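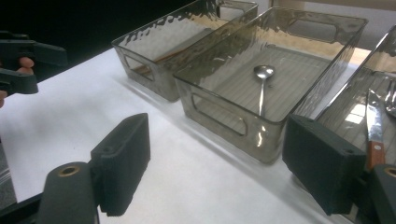 Xiaoyan Lei asked after the last session why the planner should carry a separate place state at all, when the policy already outputs a gripper width at every step and the release could be read straight off that signal. The question came up again in the written comments, so these notes start with it and go back to the material on state estimation afterward.

Unit 11: Release detection and bin assignment

Gripper width alone is a poor release signal. It rises when an object is let go, and it also rises when the fingers open to regrasp, when the operator relaxes between attempts, and when a thin object slips. A spoon handle held flat between two foam pads gives a width close to the closed reading. The width change at release is small compared with the change at approach, and a fixed threshold will fire on the wrong one. In the Nuleo logs used for the lab, thresholding on width marked most approaches as releases.

11.1 Signals available

For each time step t the logger stores:

w(t), finger width in millimeters
T(t), the 6-DoF pose of the tool in the map frame
I(t), the wrist image
q(t), tracking quality, from 0 to 1

There is no force channel. Anything said about contact has to come from w(t) and I(t) together.

11.2 Place state

The state machine has four states: FREE, APPROACH, HOLD, PLACE. Transitions:

FREE to APPROACH: w(t) decreasing over a window of n frames and tool speed under v_max.
APPROACH to HOLD: w(t) constant within epsilon for n frames, and w(t) above the fully closed value.
APPROACH to FREE: w(t) reaches fully closed. Treat as a missed grasp.
HOLD to PLACE: tool pose inside a bin volume and vertical velocity near zero.
PLACE to FREE: w(t) increasing, followed by retreat along the tool axis of at least d_min.

The last transition answers the question above. Release is declared on the opening and the retreat together, and only from PLACE. An opening in any other state returns the machine to FREE without writing a placement record. If you take the release off the width signal directly, you lose this distinction and have to recover it later from the images.

Flat cutlery is the hard case for APPROACH to HOLD. The handle thickness may be smaller than the compression of the foam, in which case w(t) at HOLD and w(t) at fully closed overlap. Calibrate the closed value with the pads installed, and calibrate again whenever the pads are replaced. If the two distributions still overlap, use the image classifier from Unit 9 to break the tie.

11.3 Bin assignment

A placement record needs a bin index. Two methods are compared in the lab.

Method A, geometric. Fit an oriented box to each bin from the mapping pass. At PLACE, project the midpoint of the fingertips onto the table plane and pick the box that contains it. Method A assumes the bins do not move after the mapping pass. Bins set at an angle to one another need separate yaw values; do not fit a single grid.

Method B, visual. Segment the bin rims in I(t) and assign by the mask that contains the projected fingertip midpoint. Method B tolerates moved bins. It is weaker with tinted translucent walls, where the contents of a neighboring bin can show through and the wall itself picks up bright highlights. Depth from stereo is also unreliable on such walls. Textured plastic helps the matcher a little but adds false edges in the rim mask.

The Jallgate code runs A first and falls back to B when q(t) drops below threshold or when the midpoint is within a margin of two boxes. Keep this order. In the reverse order a confident wrong mask is never checked against the map.

11.4 Two tools in one workspace

With two handheld tools, run one state machine per tool and share the bin map. Each record carries a tool index. The other tool may enter I(t) and occlude a rim; mask it out before segmentation using its known pose. Clock offset between the tools must be removed first. The Orstead script estimates it from a shared tap at the start of the session.

11.5 Lab data

The set holds 1078 episodes in the training split. The event file lists 2844 hand-labeled transitions. Labels give the state entered and the frame index. Labels on APPROACH are noisier than the others, as annotators disagreed on where an approach begins. Score APPROACH with a tolerance of n frames and the rest with a tolerance of 2.

11.6 Exercises

1. Implement the state machine. Report precision and recall per transition.
2. Remove the retreat condition from PLACE to FREE and report the change. Plot w(t) for three of the new false positives.
3. Shift every bin box by a fixed offset along its long side. Find the offset at which Method A falls below Method B.
4. Derive the margin used in the fallback rule from the pose covariance. State your assumptions.

Hand in code and plots by Wednesday. Reading for next time: chapter 4 of the Shi notes, up to the section on hysteresis.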